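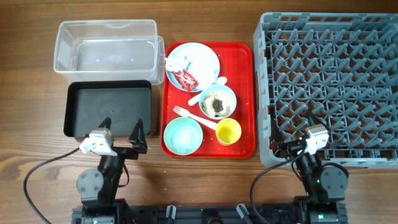 Tray Clearing and Sorting at a Shared Dining Table
Project report, Household Systems module

1. Background

Clearing a table after a meal is usually treated as one task. For this project it was divided into separate steps: removing trash, scraping leftover food, sorting the dishes, and wiping the tray and the table. The aim was to find an order of steps that keeps food scraps out of the dish rack and keeps handling of each item to a minimum.

The work was done in the shared kitchen at Heswood during December. The students who eat there use trays, and the trays come back in mixed condition. Some carry only an empty cup. Others come back with a plate, bowls, utensils, napkins and wrappers together.

2. Materials

The test load was one tray with the dishes of a single light meal. It consisted of:

Red rectangular tray with a raised lip
White plate with a pale blue rim
Light blue bowl, small
Mint green bowl, wider
Yellow cup
Plastic spoon and fork
Paper napkin and snack wrapper
Leftover food in the light blue bowl
Crumbs on the tray and the tabletop

A clear plastic storage bin and a shallow black tray were kept on the same table. A grey dish rack with slotted dividers was used for the dishes.

3. Method

Two sequences were compared. In sequence A, dishes were taken off the tray in whatever order they could be reached, and trash was picked out as it was uncovered. In sequence B, all trash was removed first, then loose food was scraped into one bowl, then the utensils were collected, and the bowls, cup and plate were moved last.

Each sequence was run 11 times with the same set of items. A run started with the first touch and ended when the tray was bare. The following were recorded: time to clear, number of times an item was picked up more than once, and whether food reached the rack. Wiping was timed separately.

Rice was used as the standard leftover in the timed runs. It sticks to smooth plastic and breaks into small pieces when scraped, so spills are easy to find afterward.

4. Observations 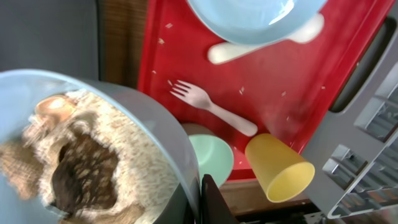

The cup was the least stable item in the load. It is light and narrow, and when it was set close to the lip of the tray it tipped easily if a bowl next to it was moved. Placing the cup in the middle of the tray before lifting the bowls reduced this.

Utensils under or against a bowl caused most of the repeat handling. In sequence A the bowl was often lifted, put down again to free a handle, and then lifted a second time. Sequence B had less of this, although a fork lying across the tray still had to be moved before the bowls could be reached from the front.

Crumbs behaved the same way in both sequences. They stayed on the tray until it was tilted, and then collected along the lip. Tilting the tray over the table added to the wiping time.

5. Results

Sequence A had repeat handling in 10 runs. Sequence B had it in 2. Food reached the rack in more than half of the A runs and in none of the B runs. Clearing times were close, with B slightly slower at the start while the trash was removed. Wiping took 13 seconds on average after B and longer after A.

6. Limitations

Only one size of tray and one set of dishes were used. Heavier ceramic dishes would probably tip less and take longer to move. Wet leftovers such as soup were not tested, and the scraping step would have to be changed for them.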